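Skellgate, mostly on foot

January 21, 2024

I have been trying to learn the whole of one bus timetable by heart, which is the sort of thing you take up in winter when the garden is a bog and the telly has let you down. The route is the 8, from the bottom of Skellgate out to the reservoir and back, and it has run in one form or another since 1946. I know this from a plaque in the shelter. The plaque is the only thing in the shelter that has ever been cleaned.

The timetable is a work of fiction, but a consistent one, and I have grown fond of it. There is a bus every 30 minutes until the early evening, when the compilers seem to lose heart. After that the gaps open up, and a small letter N appears beside certain times. The key explains M, S and a sort of dagger. It does not explain N. I have travelled on an N bus and could find nothing different about it except that the driver was eating soup.

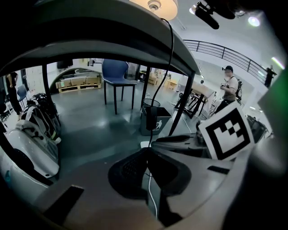

Waiting is the real business of bus travel, and the riding is a kind of bonus. I have become a connoisseur of where to do it. The shelter is out, as the wind comes in through the side where the glass used to be. The doorway of Climer, the shoe repairer's, is good for one person or two who know each other well. Best of all is indoors somewhere, anywhere, under a plain round ceiling light with a warm cream disc like the one in the photo, because I have yet to catch a chill beneath a light that colour. The library used to be ideal. It now shuts at lunchtime and has replaced its armchairs with things shaped like pebbles.

Then there is the etiquette. In Skellgate you don't form a queue. You stand about in a loose scatter, looking at the hills, and everyone remembers perfectly well who came first. When the bus pulls in, the scatter folds itself into a line without a word spoken. I once got on ahead of a woman with a tartan trolley who had been there before me, and I felt it between my shoulder blades all the way to the reservoir.

The fare went up in October. I don't grudge it, much. What I do grudge is the new ticket, a long curling strip with an advert for Jamness carpets on the back, which won't fit in a purse and won't stay in a pocket. I have 10 of them in the fruit bowl. The old tickets were the size of a stamp and you could lose them with dignity.

As for the view, sit upstairs on the left going out and on the right coming back. You get the allotments, the backs of the terraces, and the long yard behind Pētersons with its rows of upturned sinks. Past the quarry the road narrows and the branches hit the front window hard enough to make newcomers duck. Regulars don't even look up from their crosswords.

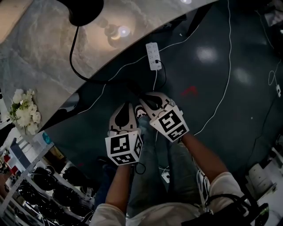

Pētersons' yard is on the right going out, surely, wrote a reader called Reservoir End under my last post on this, and you'll never see the sinks from the left unless you're riding backwards. The N means it doesn't wait at the quarry, by the way. It used to be printed on the back page, before they did away with the back page.

I went and checked, in sleet. The yard is on the left if you board at the bottom of Skellgate and on the right if you get on at the church, where the bus goes round the one-way system and comes at it from behind. So we may both keep our seats. The quarry business I accept entirely, and it explains a man I saw running.

I still haven't got the evening times to stick. I can do it as far as the tea-time bus and then my mind goes to soup.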